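Griniso Community Voice Project
Progress report to the Trnka Fund
August 9, 2021

Dear friends at the Fund,

Thank you, as ever, for your patience with us over the summer. I had meant to get this to you sooner, but the ward meetings ran on longer than any of us had planned for, and I wanted to be able to tell you how the last of them went before I sat down to write.

As you will remember, the grant was made so that people in the Tokitz district could have a proper say in how the new ward boundaries are drawn, and so that the two sides on the district assembly might be brought to sit in one room again after the walkout. I am very glad to say that the first part is going well, and the second is going better than I feared in the spring.

We have now held 10 open meetings out of the 19 we promised you, and 555 residents have signed the attendance sheets. The meeting at Stasus was the liveliest by a long way (we had to borrow benches from the school next door, and even then people were standing in the doorway). Feelings there run high over the plan to join the market quarter to the hill villages, and both assembly groups sent speakers. They did not agree on much, but they stayed to the end and took tea together afterwards, and I was more pleased about that than I can easily put on paper.

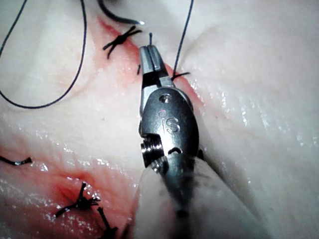

The written submissions have been slower to come in. Many people would much sooner tell us what they think than fill in a form, so Chalerm Thepsuriya, our field officer, has been taking the form out to them and writing down their answers as they talk. It is slow work and he is very good at it. He asks me to mention that the question on polling stations confuses almost everyone, and we have reworded it for the remaining meetings.

I should be frank about two difficulties. The assembly clerk has still not let us have the final draft maps, so we are working from the April version, and some of the older residents suspect us of hiding the new one. I have written to the clerk twice and shall call in person this week. The other is transport, where we have spent more than we budgeted for, mostly on getting people down from the hill villages in the evenings. Printing has come in under, and with your agreement I would like to move the difference across.

The remaining 9 meetings will be held through the autumn, and the joint session of both assembly groups is pencilled in for November. If one of you could join us for it you would be made very welcome, and I know the speakers would mind their manners all the better for having a guest in the room.

The accounts to the end of July will follow by separate post.

With warm regards from all of us,
The Project Coordinator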